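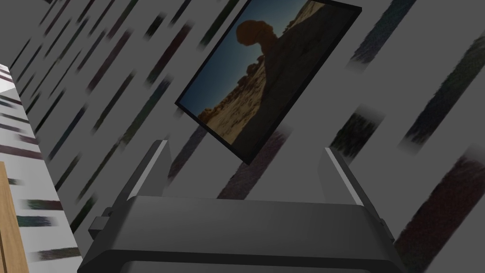
Briroteck Opens Gripper Comparison to Outside Labs

19 May 2020 - Briroteck today opened its simulated gripper trials to outside laboratories. The program compares five grippers under two controllers, Voyle and Doditz, in a set of rendered household rooms.

Each pairing is scored on eight grasping tasks. Gadgate will host the results - including failed attempts - on its public site. Applications close in November.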